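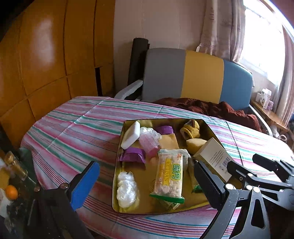

How to split tray-sorting demos for a held-out item test

This page covers the data split we use at Talach for the tray tasks. It assumes you have already recorded demonstrations with the hand-held gripper and run them through the Seltiron pose tracker.

What you need

132 demonstrations that passed tracking
An item list for each tray
The Ostermann training config, unchanged

Step 1. Tag the items. Go through the first image of each demo and write down every item you can name. Use plain classes: snack bag, small box, wrapped package, cloth, loose plastic. If a thing can't be identified, tag it "unknown" and keep it. Clear wrapping is the hardest class to tag, so do it last.

Step 2. Choose the held-out items. Pick 6 items that the policy will never see in training. At least two should be soft bags. A rigid box is an easy grasp, and a test made up of boxes will give you a score that means very little.

Step 3. Split by tray. Any demo whose tray contains a held-out item goes to the test side, even if the item is never picked up. Splitting by grasp leaks the item into training through the background. Our first split had this problem. After the fix, 57 demos were left for training.

Step 4. Train and run. Do 20 trials per held-out item and reset the tray by hand between trials. Score a trial as a success only if the item clears the rim and stays in the fingers until release.

Step 5. Report per item. Give the count for each item before any average. Name the split file after the tray set, as in gristitside_split_a, and store it with the checkpoint.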